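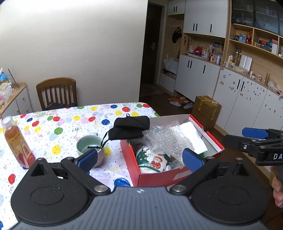
マグカップをひとつ、箱に詰めてもらうまで

きっかけは引っ越しでした。食器棚の中身をぜんぶ床に並べて、緩衝材のロールを抱えたまま、わたしは完全に手が止まってしまったんです。お皿はまだいい。問題はマグカップ。取っ手があるからまっすぐ巻けないし、中にも詰め物がいるし、テープを切ろうとするとシートがふわっと開いてしまう。こういうの、そろそろ機械がやってくれてもいい頃じゃないですか?

掃除機は勝手に部屋を回ってくれます。食洗機も洗濯乾燥機もあります。なのに「割れものを包んで箱に入れる」となると、いきなり人間の両手に戻ってくる。宅配の荷造り、お店のギフト包装、引っ越しの箱詰め。どれも似たような作業で、どれもまだほとんど人がやっています。編集部にその話をしたら「じゃあ調べてきてください」と言われまして、というわけで今回は、家と店の雑用を機械がどこまで引き受けてくれるのか、見て、聞いて、ちょっとだけ自分でもやってみた報告です。

先に言っておくと、わたしは機械に詳しくありません。ドライバーの先を間違えてネジ山をなめるタイプです。そのつもりで読んでください。

指が二本しかない手

最初にお邪魔したのは、Zenuraという小さな会社です。双腕ロボット「Urnden」を開発していて、家事や小売店の裏方仕事に使えるようにするのが目標だそう。対応してくれたのは、作業学習の担当をしているエルメネヒルド・メレンデス(Hermenegildo Meléndez)さん。日本語がとても丁寧で、でも話が乗ってくると早口になる人でした。

わたしはてっきり、ガラス張りの部屋でロボットがずらっと並んでいる光景を想像していたんですね。ところが最初に見せてもらったのは、人が手に持つ道具でした。黒っぽい胴体から黒い指が二本伸びていて、先に青い、筋の入ったパッドがついている。冒頭の写真のあれです。これを左右の手にひとつずつ持って、指を開いたり閉じたりしながら、人間が普段の作業をする。その様子をカメラで記録して、ロボットに「こういうときはこう動くんだよ」と覚えさせる材料にするわけです。

「ロボットを操縦して教えるやり方もあります。でも、ロボットは重いですし、お宅の食卓まで持っていけないでしょう?」とメレンデスさん。たしかに。道具だけなら鞄に入るし、クリスマス柄のテーブルクロスの上でも作業ができます。

写真の食卓、わたしはとても好きです。赤と白の靴箱の中に、ツリーとサンタのマグカップが入っていて、気泡入りのシートが途中まで巻いてあって、箱の縁には黒いマスクがかかっている。横にはお茶のボトル。研究というと白い机に白い箱、みたいなものを思い浮かべていたので、この生活感にはちょっと笑ってしまいました。うちの食卓もだいたいこうです。いや、もっとひどいかも。

「片づいた机で練習したロボットは、片づいた机でしか働けません」とメレンデスさんは言います。マスクが箱にひっかかっていたら、それは詰めるものなのか、よけるものなのか。すぐそばにある湯のみみたいな器は、一緒に入れるのか。人間なら聞かなくてもなんとなくわかる(わからなければ家族に怒られる)ことを、機械はひとつずつ材料から拾っていくしかないのだそうです。

やってみたら、まるでできない

せっかくなので、わたしも道具を持たせてもらいました。

握った感じは、思ったより素直です。レバーを引けば指が閉じて、ゆるめれば開く。トングをもうちょっと賢くしたようなもの、と言ったらメレンデスさんが少し傷ついた顔をしたので訂正します。とても賢いトングです。

まずは練習用の白いマグカップを持ち上げるところから。これはできました! 縁を挟んで、すっと上げて、箱の上でそっと下ろす。楽しい。クレーンゲームより断然うまくいく。

調子に乗ったのはそこまででした。気泡シートを平らに広げて、その上にカップを寝かせて、端をかぶせて転がす。自分の手なら考えもしない動作なのに、二本指だと、シートの端をつまんだ瞬間に反対側がめくれ上がる。反対側を押さえようとすると、今度はカップを支える手がない。カップがころころと逃げていく。追いかける。シートが落ちる。拾おうとして、薄いシートが机にぴたっとくっついて、青いパッドがつるつる表面をなでるだけ。

普段、わたしたちは小指でシートを押さえながら人差し指でテープを探っていたりします。手のひらでカップの重さを受けながら親指だけ動かしていたりもする。二本指の道具を持ってはじめて、自分の残りの指がどれだけ黙って働いていたかに気づきました。取っ手のところなんて、もう腹が立ってきます。巻いても巻いても取っ手の横に隙間ができて、ぷくっと膨らんで、指を離すと開く。

結局、テープなしで巻いて、開かないうちに急いで箱に押し込むという、誰にも見せられない仕上がりになりました。横で見ていたメレンデスさんは「記録としては貴重です」と言ってくれましたが、やさしさだったと思います。

下手な人の記録はいらないのでは、と聞いてみたら、そうでもないそうです。落としかけたカップをあわてて持ち直すところ、ずれたシートを引っ張って直すところ。そういう立て直しの動きが入っていないと、ロボットは一度つまずいたあとにどうしていいかわからなくなるんだとか。上手な人の記録ばかりだと、失敗を知らない優等生みたいになる、と。うちの甥に聞かせたい話です。

集めた記録は2201件

Zenuraがこれまでに集めた箱詰めの記録は、わたしが訪ねた時点で2201件。多いのか少ないのか、素人には見当がつきません。

「カップだけなら、まあまあ。家の中ぜんぶと考えたら、まるで足りません」

メレンデスさんいわく、難しいのはひとつひとつの動作より、組み合わせのほう。カップの形が違う。箱の大きさが違う。緩衝材が気泡シートのときもあれば新聞紙のときもある。靴箱を使う人もいれば、お菓子の缶を使う人もいる。そして照明。夕方の台所の、あの黄色っぽい電球の下では、透明なシートがどこで終わってどこからテーブルなのか、カメラにはとても見えにくいのだそうです。

透明なもの、というのは機械にとってずいぶん厄介な相手らしく、話のあいだに何度も出てきました。気泡シート、ガラスのコップ、ラップ、ビニール袋。見えにくいうえに、触るたびに形が変わる。ビニール袋なんて、口を開けるだけで人間だって指先をこすり合わせて苦労しますよね。わたしはスーパーのサッカー台で、毎回あの薄い袋に負けています(このご時世、指をなめるわけにもいきませんし)。

柄の入ったテーブルクロスも、最初はチームの中で意見が分かれたのだとか。にぎやかな模様の上だと、物の輪郭が紛れやすい。やめたほうがいいという声もあったけれど、柄もののクロスを敷いている家に「無地に替えてください」とお願いするロボットが売れるだろうか、という話になって、そのまま記録を集めることにしたそうです。わたしは断然その判断を支持します。クロスを替えろと言うロボットが来たら、たぶん物置行きです。

Urnden、箱に詰める

さて、本番。Urndenに実際にやってもらいました。

Urndenは台座に腕が二本ついた形で、顔はありません。顔がないのに、動き出す前に腕がちょっとだけ持ち上がるので、なんだか「よし」と言っているように見えます。課題は、机の上のマグカップを気泡シートで包み、箱に入れ、ふたをする。テープはなし。

最初の一回、わたしは息を止めて見ていました。左の指がシートの端をつまむ。右の指がカップの縁を持つ。カップがシートの真ん中に横倒しになる。ここまでが、おそろしくゆっくり。お湯を沸かしてお茶を淹れて、少し冷ますくらいの余裕はあったと思います。それから左の指が端を持ち上げて、かぶせて、右の指が押さえて、ころん。

巻けた!

思わず拍手したら、次の瞬間、左の指が離れて、シートがぱかっと開きました。Urndenはしばらく動かず、それからもう一度端をつまみにいって、空をつまみ、空をつまんだまま満足そうに箱のほうへ移動していきました。何も持っていない指が、箱の底にそっと何も置かない。あのていねいさが、なんとも言えず切なかったです。

見学のあいだに行われた試行は47回。包むところからふたまで、人が手を出さずに通ったのは3回でした。

数字だけ見ると「なんだ」と思われるかもしれません。わたしもその場では少しがっかりしました。でも内訳を聞くと印象が変わります。包んであるカップを箱に入れるところだけなら、失敗のほうが珍しい。ふたを閉めるのもかなり上手で、箱が少し斜めに置かれていても、ちゃんと角を合わせにいきます。やっぱり鬼門は、包むところ。あの、わたしが腹を立てた、取っ手のところなんです。そこを抜けられるかどうかで、ほぼ決まってしまう。

なんだか親近感がわいてしまって、うまく通った回のカップを記念に撮らせてもらおうとしたら、スマホの充電が切れていました。人間側の準備不足です。

お店の人は何に困っているのか

家の話ばかりでは片手落ちなので、お店にも行きました。食器と雑貨のTradusby。わたしが以前から結婚祝いを買うたびにお世話になっている店です。レジの奥に細長い作業台があって、緩衝材のロールと、リボンと、紙袋がぎっしり。ここで毎日、贈りものが包まれています。

店長さんにUrndenの話をしたら、身を乗り出して聞いてくれました。で、開口一番。

「包むのは、いいんです。わたし、包むの好きなんで」

えっ。

「箱をたたむのと、箱を出すのと、空いた箱をつぶすのをやってほしい」

なるほど! 言われてみれば、包装という華やかな作業の前後には、地味な作業が山ほどくっついているのでした。入荷した段ボールを開けて、中身を出して、詰め物の紙を抜いて、値札をつけて、棚に並べて、段ボールをつぶして縛る。売れたら売れたで、平たい箱を組み立て、合う大きさの袋を探し、余った緩衝材をくるくる巻き直す。お客さんが目にする場面なんて、ほんの端っこなんですね。

店長さんの希望をもう少し聞いてみました。閉店後に棚のカップの取っ手を同じ向きに揃えてほしい。試しに手に取られた商品が、全然違う棚に戻されているのを元に戻してほしい。あと、床に落ちているリボンの切れ端を拾ってほしい。これが本当にきりがない、と。

逆に、やらせたくないことは? と聞いたら、少し考えて「割れた音がしたときに最初に行く役」という答えが返ってきました。お客さんが手を滑らせたとき、まず「お怪我ないですか」と声をかける。破片を片づけるのはそのあと。そこを機械が黙って箒を持ってやって来たら、ちょっと怖いでしょう、と。怖いです。想像してしまいました。

ちなみに速さの話もしました。Urndenの動きの遅さを説明すると、店長さんは「閉店後なら別に遅くてもいいですよ」とあっさり。朝までに終わっていればかまわないそうです。そういう見方もあるのか、と帰り道でしばらく考えてしまいました。

倉庫ではもう働いている、けれど

機械の導入が進んでいるのは、お店より倉庫です。通販の発送を請け負っているTarigan物流センターでは、荷物を運ぶ台車型のロボットが通路を行き来していました。こちらは導入して4年以上になるそうで、働いている人たちもすっかり慣れたもの。すれ違うときに軽く会釈している人までいました。

運ぶのは、できる。棚ごと持ってくるのも、できる。決まった大きさの箱を積むのもできる。案内してくれた現場の責任者の方は、そのあたりは淡々と説明してくれます。箱を自動で組み立てる機械も見せてもらいました。平たい段ボールがすぽんと立ち上がって底が閉じる。見ていて気持ちがよくて、いくらでもいられます。Tradusbyの店長さんに見せてあげたい。ただし冷蔵庫がいくつも並ぶくらいの大きさなので、あのレジの奥には到底入りません。

で、その先。組み上がった箱に、注文の品をひとつずつ入れるところは、ずらりと人が並んで手作業でした。シャンプーの詰め替えと、文庫本と、ガラスのコップと、犬のおやつ。こんな組み合わせが次から次へと流れてきます。重いものを下に、つぶれるものを上に、割れるものはくるんで真ん中へ。作業している人の手元を見ていると、迷う時間がほとんどない。くるむ緩衝材も、目分量で引っぱって、ちょうどの長さで切る。

うちのマグカップもお願いできませんか、と喉まで出かかりました。

責任者の方によれば、品物をつかんで移すロボットも試してはいるそうです。硬くて四角いものは得意。吸盤で吸いつけて持ち上げるので、本や箱入りの化粧品なら問題ない。困るのは、網に入ったもの、ふにゃふにゃの袋、そして吸いつく平らな面がどこにもないもの。「マグカップは?」と聞くと、苦笑いされました。

「底なら吸えます。でも、底を上にして置いてくれるお客さまはいないので」

つかめない、の正体

取材を重ねるうちに、わたしの中で「機械にできる・できない」の線が、最初とはずいぶん違う場所に引かれてきました。

重さは、あまり関係がない。むしろ重いもののほうが、はっきりしていて扱いやすい。細かさも、場合による。苦手なのは、触っている最中に様子が変わっていくものと、途中で手を持ち替えなければいけないものです。たたむ、くるむ、結ぶ、しぼる、めくる。家事の動詞を並べてみると、見事にそういうのばっかりなんですよね。洗濯物をたたむロボットの映像を見たことがある方も多いと思いますが、あれもタオルとTシャツは進んでいて、靴下の裏返しを直すところまで来ると急に話が難しくなるそうです。うちの靴下は全員裏返っています。

それからもうひとつ、片づけの判断。これは包むのとはまた別のしんどさがあります。食卓の上の封筒は捨てていいのか。飲みかけのお茶は下げていいのか。マスクは洗うのか、捨てるのか、まだ使うのか。我が家では人間どうしでも答えが合わなくて揉めるくらいですから、よそから来た腕二本に決めてもらうのは荷が重いでしょう。メレンデスさんにこの話をすると、早口になりました。

「だから最初は、聞いてくれるロボットがいいと思うんです。わからないものは端に寄せて、あとで人に聞く。全部やるロボットより、そのほうが早くお届けできる」

端に寄せるだけでも、朝の食卓としてはかなりの進歩です。わたしはそれでじゅうぶん買います(値段によります)。

値段のことも聞きました。はっきりした額は教えてもらえませんでしたが、今のUrndenを一台、今の作り方で家に置くとしたら、車を選ぶときのような顔で悩むことになる、とのこと。わたしの車は中古の軽なので、そのあたりの感覚のずれはあるかもしれません。まずはお店や施設で何人かが共有する形から、というのがZenuraの見立てでした。

じゃあ、今うちで何ができるか

読者のみなさんの中にも、機械が追いつくのを待っていられない人がいると思います。引っ越しは待ってくれませんし。そこで、Tariganの作業台で教わったマグカップの包み方を、自分の覚え書きも兼ねて書いておきます。

シートは対角線で使うこと。四角い辺に沿って置くから取っ手が邪魔になるんだそうで、角を手前に向けて、その上にカップを寝かせます。取っ手は上。手前の角をカップの中に押し込んで、左右をかぶせて、奥へひと転がし。これでテープがいらないくらい、ちゃんと止まります。ほんとに! わたしは家に帰ってすぐ試して、夫を呼んで、見せて、開けて、もう一回やって見せました。

箱のほうは、隙間をつくらないのがいちばん。靴箱はマグカップひとつにはちょっと大きいので、丸めた紙で四隅を埋めます。ふたをしてから軽く揺すってみて、中でことりと鳴ったら詰め直し。

このやり方をメレンデスさんにメールで送ったら、すぐ返事が来ました。対角線の置き方は記録の中にもあるけれど、数が少ないのだそうです。「手前の角を中に押し込む」というところに、とても興味があるとのこと。二本指でできるかどうか、やってみたいのでまた来てくれませんか、と書いてありました。

行くことにしました。今度はスマホを充電して、うちのマグカップを持って行きます。実は取っ手がハート形という、かなり意地の悪いのが一つあるんです。もらいものなんですけど、包みにくさでいったら食器棚でいちばん。箱の山のいちばん最後まで残っていたのも、あのカップでした。

Urndenの試作機は夏に向けて指先のパッドを新しくするそうで、Tradusbyの店長さんも見学に行きたいと言っています。リボンの切れ端を袋いっぱい持っていくつもりらしいです。

(本稿の取材内容は2021年5月31日現在のものです)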